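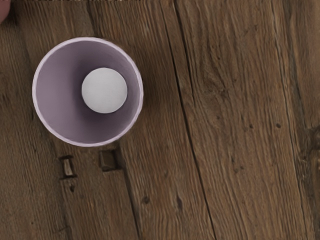
Sanham, 9th September

Minutes of the Sanham Table Games Club, taken by me, Alvar Lie, because I was the one who brought a pen.

We got going a bit after seven, once the kettle had boiled and people had stopped moving chairs. Apologies from the Haria Street lot, who had a school concert on. Last month's minutes were read out and passed, with one fix: I'd written that the urn was broken when it was only unplugged. Sorry to the urn.

Money first. We have $1,920 in the account, which is better than I thought we'd have after paying for the hall over winter. There was a good long chat about whether to spend any of it. Greg wants new folding tables (he has wanted new folding tables for as long as I've known him) and Priya would like us to hang on to it until we hear what the rent is doing. We agreed to get a price on four tables and talk again next time. I'm to ring the supplier in Stastov, and yes, I've written it on my hand.

Then the open night. We're doing the cup-and-ball toss by the door again, as it was easily the most popular thing last year and the little kids wouldn't leave it alone. Fifty cents a go, three throws, pick something from the lolly jar if you land one. Marg asked if we could move the throwing line back a bit for grown-ups and everyone thought that was fair, especially after her brother-in-law cleaned out the jar. We'll put down two strips of coloured tape. I'm bringing the tape.

We printed 70 flyers and there are 19 left in the box, so whoever is driving past the library this week, please take them in! The bakery has already got theirs up in the window. Somebody asked if the flyer should have said "free entry" in bigger letters and I said probably, but they're printed now.

Food for the night took ages. We're having a sausage sizzle, plus a veggie option that is more than just the onions (noted strongly, by several people). Lou will do slices. If you have an esky you don't mind lending, put your name on it in texta, on the lid and the bottom, as we had two go home with the wrong families last time.

The Esfahani cup, our winter dominoes trophy, still needs engraving. It's been sitting at my place on top of the fridge and I feel bad about it. I'll drop it at the shoe repair place, they do engraving too. We had a vote on spelling out first names or using initials and first names won easily.

Other business. The side door is sticking again, so give it a shoulder. Could people please rinse their own mugs. Someone left a green cardigan behind and it's on the hook near the toilets. Priya wondered about a beginners' backgammon table in the second half of the evening and I said I'd love that, being a beginner myself after six years of playing it badly. She'll run the first one next month and see who turns up.

We finished just before nine and then stood in the car park talking for another half an hour, none of which I wrote down.

To do: me, tables, tape and trophy. Lou, slices. Greg, check the gas bottle. Marg, float for the door in small change.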